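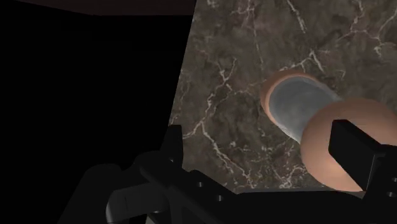 *Dark marble with pale veining, from above.*

Monday, November 30, 2020

**Rostska, reel 3: second pass on the scan, sound sync, title cards**

Carried on from the June notes. Source is the acetate release print of the Midurus novel adaptation, English-titled version. The other surviving element is the Tabrizi dupe negative, which has the original cards but is a generation down and soft throughout. Plan unchanged: picture from the print wherever it holds up, the dupe for missing frames only.

**Shrinkage.** Measured again at head, middle and tail. Head and middle agree with June. The tail is slightly worse, but still inside what the Tonel gate will take without the sprocketless rollers. Ran it on the rollers anyway for the last section. Vertical weave is lower than in the first pass, and what remains looks like printed-in weave from the original lab, as it doesn't follow the perforations. Left it alone. Stabilising to the image instead of the perfs makes the ballroom pan swim.

**Splices.** 14 in this reel. Most are old cement and sound. Two had lifted at one corner and were redone before scanning. One is a tape splice with adhesive spread across the frame line; cleaned by hand, residue still faintly visible on the frame before the cut. It will need paint work or a frame from the dupe. Marked on the splice sheet.

The splice in the letter scene is a real loss. Compared with the dupe, 20 frames have gone, all from the close shot of the sister reading. She starts the second line of the letter and in the print jumps straight to folding it. The line is also in the continuity script, word for word, so it was in the film as released and isn't an alternate take. Dupe frames dropped in. The grain mismatch is obvious at full size and acceptable at viewing distance. A light regrain on the insert helps. Don't sharpen it, as halos appear round the candle straight away.

**Title cards.** The English cards shorten the narrator's passages a good deal. Card four in this reel merges two cards from the dupe and drops the remark about the aunt's income, so the later joke about the carriage has nothing to refer to. That is a translation decision from the time and we aren't correcting it. The plan is to preserve the English version as it stands and supply the original cards as a separate branch. The edit list now has a flag column for this (E = English only, O = original only, blank = common).

Card durations differ too. The English cards hold longer, so the two branches won't share a sound track without trimming. See below.

**Sound.** Variable-area track, scanned as image and decoded in software. Decode level set at 80 per cent after clipping on the piano at full. There is cross-modulation on the sibilants, worst in the aunt's dialogue. Tried three azimuth offsets; the middle one is least bad. Settings saved with the reel, not as the default.

Sync is 10 frames late at the head of the reel and correct by the first dissolve. At first I put this down to the scan. It isn't: the same offset appears on the access tape made from this print years ago, so the error is in the print or in how the leader was remade. The leader on this reel is a replacement, and the sync mark was probably placed by eye. Re-marked on the file. The physical leader has been left, with a note in the can.

Still don't understand why it should pull back into sync by the dissolve with no splice in between. A gradual slip during printing would do it. Check the head of reel 4 for the same thing before going any further.

**Grade.** First light only. The print has faded towards warm grey in the highlights and the exteriors have very little left above mid-tone. Matched the garden scene to the end of reel 2 and stopped there. The day-for-night walk home is a problem: the print is much darker than the dupe, and the dialogue ("one can hardly see the gate") suggests dark is right. The novel sets the walk in the afternoon, which is no help. Keeping to the print density.

**Dirt and scratches.** Wet gate took out nearly all the base-side scratching. Emulsion scratch on the right-hand side through the dinner scene remains, green-edged on the test frames, almost continuous. Automatic removal eats the cutlery whenever someone lifts a fork. Turned off for the whole scene, manual only.

**Storage.** Raw scan and decode copied to both drives, checksums match. Second-pass files are suffixed _b. The June files stay until reel 4 is through.

**To do**

- Reel 4 head: measure sync against the access tape
- Paint or replace the frame at the tape splice
- Trim test for the original-card branch, letter scene first
- Ask for the Tabrizi can label to be photographed again, edge code unreadable on ours
- New lamp for the bench viewer
- Rollers: clean, left one is marking the leader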